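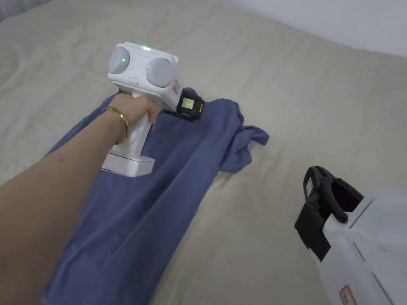
There should have been one of these in Gondberg years ago, Sarita Dixit told us on opening night, and she had to say it twice over the noise. The bedding library opened on Monday in the old shoe store on Velska Street, the line went past the bakery, and by closing time the shelf of double duvets was bare!

The idea is as simple as it sounds. You have guests coming, or a kid moving home for the summer, or a cousin who has announced (by text, from the highway) that she's bringing the twins. You don't own enough sheets. Instead of buying a set that will live in the top of a closet until the next wedding, you go down to Velska Street and borrow one. Sheets, pillowcases, blankets, duvets, mattress pads, even folding cots. You keep them for up to 20 days, bring them back in the bag they came in, and leave the washing to the library.

Yes, they do the washing. A lot of people asked about that on Monday, some of them with real suspicion. Everything that comes back goes straight to Bansal Laundry on the next block, gets a hot wash and a full dry, and is checked before it goes out again. Jitendra Kaushik runs the laundry and has put in a new folding table for the job. He was in the shop all evening showing anyone who wanted to learn how to fold a fitted sheet so that it lies flat, and there was a crowd around him the entire time. I've now seen it done up close and I still can't do it.

A card costs $3 a month for a household. There's no deposit and no late fee. If something comes back with a tear or a stain that won't shift, it goes in the mending basket, and there's a mending table on the first Saturday of the month for people who like that kind of work (bring your own thimble, the shop ones are huge).

The project started with Giuliana Cárdenas and a snowstorm. Two winters ago the Grovunness road was closed overnight and the high school gym filled up with drivers who couldn't get home. People from all over town turned up with blankets, and plenty of them never went back to their owners. Cárdenas ended up with the whole lot in her garage.

"I kept trying to give them back and people kept telling me to hang on to them," she said. "Then my neighbor asked if she could borrow some for her sister's visit. Then her sister's friend asked. By spring I was keeping a notebook."

The notebook is on the counter at the new place, and it's a lovely thing to leaf through. One entry says only "flannel, blue, for Dad." Another has a thank-you recipe for lemon bars taped in beside it. The library has moved on to a proper computer system now, but Cárdenas says the notebook stays out for anyone who wants to write in it.

She and Deepak Khurana spent most of last year looking for a space. The shoe store had been empty since its owner retired, and it had one great advantage: all those shelves. The old size labels are still along the edges, so single sheets are currently under Men's 11 and the crib blankets are in with the slippers. Khurana wants to keep the labels up. Cárdenas would like them gone by fall. Put me firmly on the side of the labels.

To open the doors they needed stock as well as shelves, and the town came through. Fifty-four households gave bedding in February alone, much of it barely used. The Grovunness Inn sent over a van full of cotton sheets when it switched to a different mattress size, and they are wonderful sheets, thick and a little crisp, the kind that make you want to go to bed at seven. There are wool blankets from somebody's grandmother's cedar chest that still smell faintly of it. There's a bedspread with sailboats all over it that has a waiting list already.

What surprised the organizers most was who showed up. They had planned for house guests and holidays. On Monday they also signed up a couple moving into a first apartment with a bare mattress and not much else, a nurse who wanted blackout curtains for a month of night shifts (there's a pair on order), and a man caring for his father at home who needed more changes of sheets than he could keep up with. He was given a long-term card on the spot, and Khurana says anyone in the same position should simply ask. Those cards have no time limit and nobody will want to see paperwork.

Ulises Llanos, who teaches at the middle school, was there for a sleepover. His sixth graders have an overnight at the science museum coming up, and every year a few of them quietly decide not to go when the packing list comes home asking for a sleeping bag. This time he is borrowing a stack of blankets and pads for the whole class.

"Everybody gets the same bundle with the same string around it," Llanos said. "They're already arguing about who gets the plaid."

A few practical points for anyone planning a visit. The door is on the side, by the parking lot, until the front lock is fixed. Bring something with your address on it the first time. If you're borrowing for a bed, measure the mattress before you come, including the depth, as the newer ones are a lot deeper than older sheets were made for and the staff would hate to send you home with something that pops off at the corners. Down and feather items are kept in a separate closet at the back for the sake of people with allergies, so ask if you want one.

Donations are welcome, with some limits. The library would love twin sheets, deep fitted sheets in any size, and washable blankets. It can't take electric blankets, used pillows or anything with foam in it. King-size comforters are on hold too, until there's a shelf that will take them.

The library is open afternoons until 7 p.m., with later hours being tried out before Thanksgiving. I went home with a green wool blanket I had no particular need for, and it's going back next week so that someone else can have a turn with it.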